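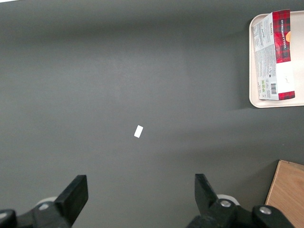 The arm stopped at the shortbread again.

It had done the tea, the rice and the tinned pears without trouble. Then it came down short of the tray, opened wide, and stayed there. The green light on the base went amber. On the screen it said GRIP UNCERTAIN, and under that, in smaller letters, the number of the fault, which was 593.

I wrote 593 in the book. It was the ninth time since the start of the shift.

The Sekow depot packed parcels for people who could not get out. Before December there had been two of us on the bench. Now there was me and the arm, and the other stool had been taken upstairs. The arm came from Fusider and was meant to do 600 picks before it wanted anything. I was there for when it wanted something.

I pressed the reset. It lifted, went back to its rest position and came down again over the same spot. It opened. It stayed there.

I rang Fusider. The woman at the other end was polite and had me read out the settings. I told her the box was on the tray where it ought to be. She asked what else was on the table.

"Nothing that matters," I said. "A board. A bit of paper."

"What bit of paper?"

I looked at it. It was a white scrap no bigger than my thumbnail, lying out on the grey by itself. I had seen it earlier and not thought of it as a thing.

"Could be a corner off a label," I said.

"It's trying to decide whether that's the item," she said. "Could you take it away, please? Stop the arm first."

Stopping the arm meant the red button and then the key. We had all signed a sheet about it. The man who trained us at Wilau had held up his left hand while he went through the sheet, and two of the fingers on it didn't bend. He never mentioned them. He only said button, then key, then count to ten, and he made each of us do it in front of him.

I pressed the button. The key was on its hook on the far side of the bench, and the paper was right there.

I have thought about it a good deal. I wasn't tired and I wasn't in a hurry. The arm hadn't moved for several minutes and I had stopped thinking of it as something that could. I put the phone down on the bench and reached in.

It closed. There was no warning and not much noise — a click, and then the motor. It caught the cuff of my overall and the edge of my hand, and it held on. The screen said GRIP CONFIRMED.

I could hear her on the phone asking if I was still there. I reached round with the other hand and got the key on the third try. When I turned it, the fingers went slack and I pulled my hand out.

There was a white line across the skin that went red while I looked at it. Nothing was broken. I picked up the phone.

"The button doesn't stop it," I said.

She didn't speak for a moment. Then she asked me to leave everything as it was and go and stand on the other side of the room, and I did.

Contact the editors | © Ruggiero Stories, 3 June 2020 | Back to top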